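Skinesville Residents' Forum - Utilities and Billing
Topic: Revised water rates effective May
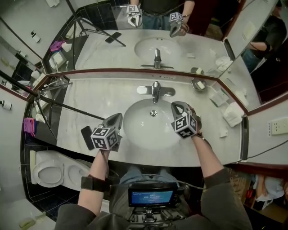
Silvana Toledo
The increase should be put to a public hearing before it appears on any bill. Residents of the Drurnberg side received no letter at all.

Brunello Parisi
Posted 14 April 2019
A hearing was held in the library annex, and the notice was printed on the back of the winter bill. I accept that the type was small. The new base charge applies to all 3,977 accounts - there is no separate schedule for Drurnberg.

Silvana Toledo
A notice on the back of a bill does not reach tenants whose landlord receives the bill. The 1,163 rental accounts should have been written to directly.

vitale_rd
I must disagree. Direct mail is paid for out of the same rates. My own concern is the leak credit, which now requires a plumber's receipt within 17 days. A slow drip at a bathroom faucet is often found later than that.

Brunello Parisi
The deadline runs from the billing date. Requests for an extension may be made in writing at the Vitale Street office.

Silvana Toledo
Then kindly post the form here. The link on the town page still opens last year's version.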